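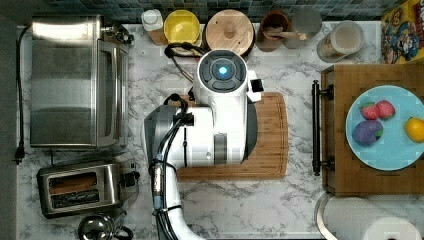 Does mixing two kitchens help a robot arm learn?

Dušan Kováčik
We've recorded 461 demos on our counter. Is a second kitchen worth the bother?

Eduard Říha
Yes, do it! We trained one policy on 219 demos from a single kitchen, then the same number split over two, and the split one coped far better with a worktop it had never met. I was thrilled! Keep the total equal when you compare, and run each policy with two seeds.

Hrubý
following, same problem with our toaster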